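Parts room, yellow shelves
Thursday, May 29, 2025

Continued from the April page, where I wrote that the black shells are stored in three different places and this must stop. Today I worked on the shelves with Sharon. Gladys joined after lunch with the list from Melico.

The rule we agreed is simple. Shells go on the top board, small parts go on the lower board, and nothing stays on the carpet except the grey bin. The shells must lie with some space between them, so a hand can go around each one. Last month they were stacked and two got scratched at the side tabs. Naomi found it only when she wanted to fit them.

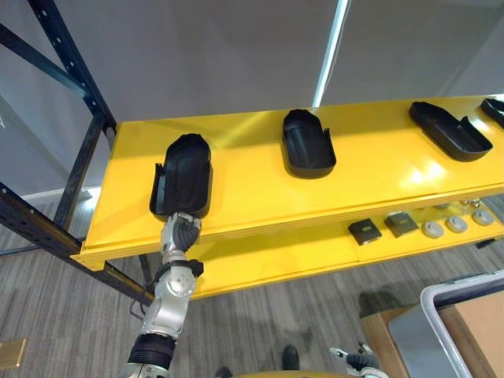 Erasto asked if the yellow boards are too slippery for the shells. I tried with my finger on the front lip and the shell slides if I push it, but it does not go by itself. Sharon would like a rubber mat. I am against it for now, the mat in the old room collected dust and left marks.

Stock figures, copied from Gladys so I do not lose them again: 1,644 discs on the Melico list, 836 square boxes, shells not yet entered. The discs figure is from before the delivery, so please do not order from it. Nafula will correct it when she has the paper from Jeseo.

Small parts. We keep discs with discs and boxes with boxes. It sounds too obvious to write, but the discs roll when someone puts them on the edge, and then they finish under the bench. The pins are the real problem. They are thin and I can hardly see them against the shine of the board, depending on where I stand. I want a small dish for them, Sharon says a lid from a jar is enough.

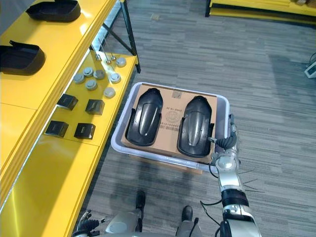
The cardboard sheet stays in the bottom of the bin. Please do not throw it out with the packing, I cut it once already to the correct size and I do not want to do this again. If it becomes bent, turn it over.

I asked Naomi whether we should put labels on the front edge of the boards. She prefers to wait until the order of the parts is fixed, and I think she is right. Tape on this paint is not nice to remove.

Also, the bin should stand beside the shelves and close enough to reach from the lower board without walking. I moved it twice today, and the second place is better.
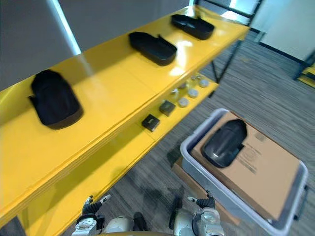 To do

Dish or lid for the pins (Sharon)
Corrected number of discs (Nafula)
Count the shells and enter them on the Melico list (me, with Gladys)
Ask Erasto if he still needs the scratched shells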